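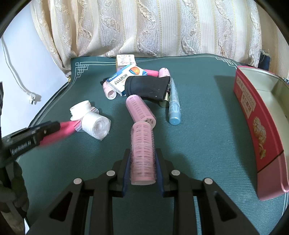

Gadico is looking for testers for the next version of Kemavero, our small desktop program which renames and sorts files in many folders at one time. Kemavero reads the date, the type and the size of every file, and then it moves the file where your rules say. Many of our users keep product pictures for small online shops, and the program must keep every set together. We need people who will try it with their own messy folders and tell us what goes wrong.

Search downloads... Go

What you will do

The test starts in September and continues for 15 days. You install the test version, use it in your normal work, and write us a short report every evening. We expect 2 hours of your time per day, not more. Please make a backup of your files before the first start. The undo function is new and it is the part we would like to test the most.

Who can take part

You need a computer with Windows and at least 900 MB of free disk space. You do not need to know programming. It is good if you have more than one monitor, but it is not required. Reports can be in English or Korean. Soon-im Shin reads the Korean ones.

What you receive

Every tester who sends all the reports gets a full license of Kemavero and also of Jin, our clipboard tool. We have 19 places.

How to apply

Please write to Ihor Nazarenko through the contact form on the Gudby forum. Tell him which version of Windows you use and what kind of files you usually keep. He answers in the evening, mostly after 7 p.m.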